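Tunedari: my cake and slice recipes

I've finally typed up my baking notebook, all 736 recipes of it. There's one recipe per text file, and the oven temps are in Celsius. I left my scribbles in too — they're half the fun!

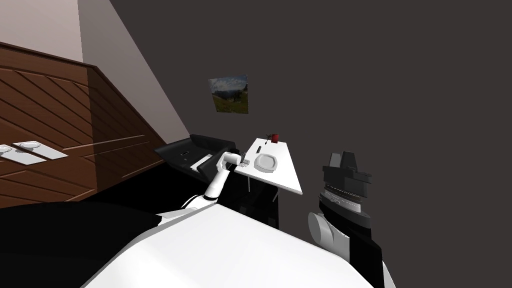 Cup sizes are the metric ones, so watch out if yours came from overseas. The icing amounts suit a 200 g block of butter. Cristóvão Paiva fixed my awful spelling in July (thanks, mate!) but the pavlova file still needs a proper going over.

Last updated Aug 30, 2023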